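Nondcombe Student Robotics Club
Progress report to the Adero fund, March

The club has moved on from stacking blocks, as the last report threatened it would. The current task is flower arranging with two arms, under the project name Pai.
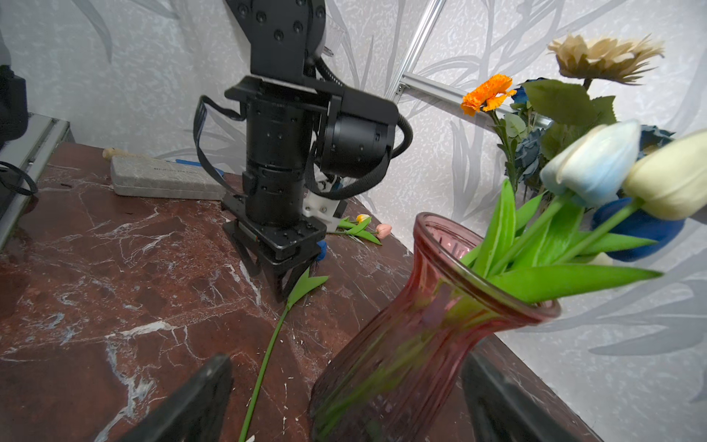
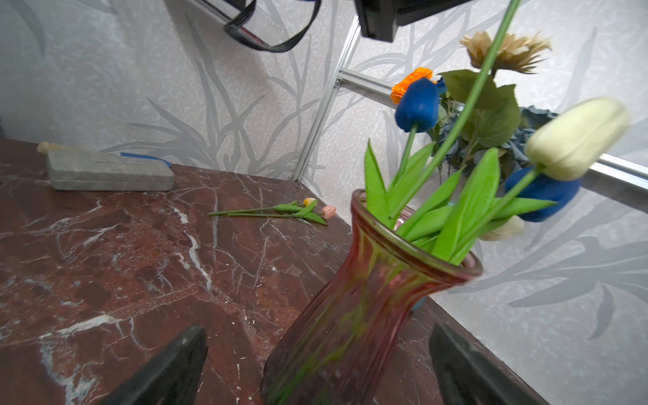
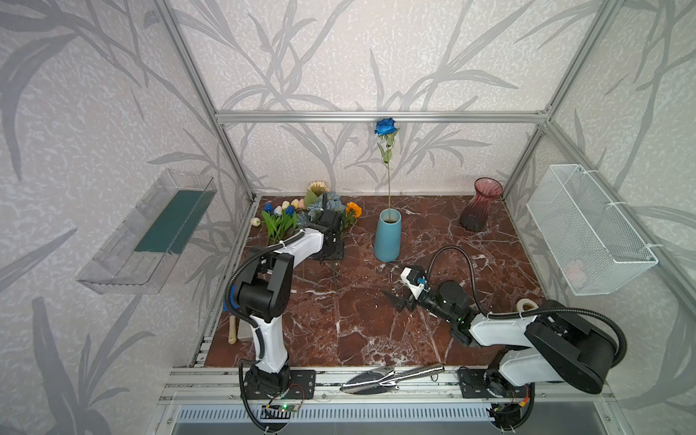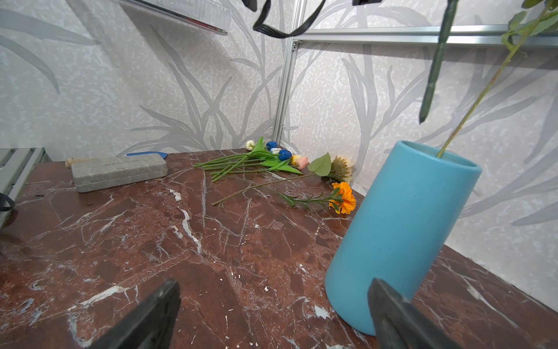
Since the grant came through, the students have logged 119 practice runs and held 9 meetings, one of which was mostly about tulips. Spending stands at $3,854, and the flowers are the smallest line in it.

Handing a stem from one arm to the other is still the weak spot. The arms are polite about it, and each tends to wait for the other. The students have rewritten that step 4 times and remain cheerful.

Next we enter the Ekton student contest, where judging includes "overall appearance." We would like to request a small extension on the written part. The robots are on schedule.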